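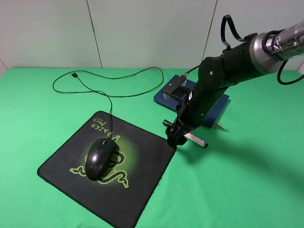

Combien faut-il prévoir pour installer un petit bras robotisé sur la table de l'atelier ?

Il faut compter le prix du bras et ensuite encore 400 euros, que presque tout le monde oublie dans son calcul. Cette somme paie la fixation, les doigts de rechange, l'alimentation, un arrêt d'urgence correct et les petites choses qu'on achète toujours le samedi matin au magasin de bricolage, au prix fort.

Publié le 2 nov. 2019 par la rédaction d'Astuces Atelier et Maison
Partages 68 | Commentaires 40

Je tiens cette rubrique depuis plusieurs années et je reçois souvent la même demande : un lecteur a un atelier dans le garage ou dans une chambre, il veut un bras pour ranger, trier ou tenir des pièces légères, et il ne sait pas par quoi commencer. Le français n'est pas ma langue maternelle, je demande donc un peu de patience pour les tournures. Pour les chiffres, j'ai tout vérifié deux fois.

Commencer par l'objet le plus lourd

Avant de regarder un seul catalogue, posez sur la table les choses que le bras devra prendre. Un feutre, une souris d'ordinateur, une boîte de vis. Pesez chaque chose avec la balance de cuisine et écrivez le poids sur une feuille. Le bras se choisit d'après la plus lourde, avec une bonne marge, et la pince se choisit d'après la plus mince. Un feutre couché sur la table est plus difficile à prendre qu'un pot debout, parce que les doigts doivent descendre très près de la surface.

Dans les fiches, la charge maximale est donnée souvent pour le bras replié. Demandez au vendeur la charge avec le bras tendu. S'il ne la connaît pas, demandez-la par écrit au fabricant et attendez la réponse avant de payer.

Mesurer la place, puis mesurer encore

Ma table fait 98 centimètres de large. Sur le papier, le bras de chez Triltier que je voulais acheter passait très bien. En réalité, le coude monte et recule pendant le mouvement, et il aurait touché l'étagère. J'ai fait un coude en carton, à la bonne longueur, et je l'ai promené au-dessus de la table pendant une soirée. Cela coûte le prix d'un carton.

Notez aussi de quel côté arrivent les câbles. Un câble trop court tire sur le connecteur, un câble trop long fait des boucles sur le plan de travail et la pince finit par l'accrocher. Pour les câbles qui restent sur la table (la souris, le chargeur), un petit clip collé au bord suffit. J'enroule le surplus et je le tiens avec une bande velcro, jamais avec un collier serré.

La nappe, le tapis, la surface

Un tissu sur la table protège les objets qui tombent et il fait moins de bruit. Mais le tissu fait des plis, et un pli change la hauteur de l'objet de quelques millimètres. Si vous gardez la nappe, tendez-la et fixez-la sous le plateau avec des pinces à nappe de jardin. Choisissez une couleur unie et mate si vous pensez ajouter une caméra plus tard. Un vieux tapis de souris est très utile sous les petites pièces qui glissent. Prenez-le avec un bord cousu, les bords simplement coupés se décollent assez vite.

Ce qui coûte après l'achat

Je mets ici ma liste, comme je l'ai tenue dans mon cahier :

Doigts de pince de rechange, deux paires : 68 euros chez Brallumik, port compris.
Plaque de fixation et vis : 98 euros. On peut la faire soi-même si on possède une bonne perceuse à colonne.
Gaine pour les câbles, clips, velcro : 40 euros.
Arrêt d'urgence et multiprise avec interrupteur : le reste de l'enveloppe, et c'est la ligne où je ne fais jamais d'économie.

Le logiciel peut être gratuit la première année et payant ensuite. Lisez cette page du contrat. Chez Flornirix, par exemple, la licence de base était comprise, mais pas les mises à jour de la pince, et je l'ai appris seulement au mois de juillet, quand j'ai voulu changer les doigts.

Neuf ou occasion

L'occasion est possible pour un petit bras, à trois conditions. Demandez une vidéo où le bras fait un mouvement complet, avec le son, pour entendre les réducteurs. Demandez le nombre d'heures si l'appareil le garde en mémoire. Vérifiez que les pièces d'usure se vendent encore. J'ai trouvé dans la boutique Sitthichai un bras très propre à moitié prix, mais les courroies n'étaient plus fabriquées, alors j'ai laissé.

Attention aussi à l'alimentation vendue avec un appareil d'occasion. Regardez la tension et l'ampérage sur l'étiquette et comparez avec la notice. Dans le doute, achetez-en une neuve.

Le calendrier des dépenses

N'achetez pas tout le même jour. Chez moi, j'ai fait ainsi : d'abord la fixation et la surface, le mois suivant le bras, puis la pince quand j'ai su quels objets je prenais vraiment. La pince d'origine suffit pour commencer. Gardez un dixième du budget dans une enveloppe à part pour la première panne.

Pour le nettoyage, un chiffon sec sur le bras et un pinceau souple autour des articulations. Pas d'air comprimé, il pousse la poussière dedans. Les doigts en caoutchouc se lavent avec de l'eau tiède et une goutte de liquide vaisselle, puis on les laisse sécher une nuit avant de les remonter.

Si vous avez une question sur les dimensions de la plaque, écrivez-la dans les commentaires avec l'épaisseur de votre plateau, sinon je ne peux pas répondre.

Rechercher sur le site : pince, étau, perceuse, rangement OK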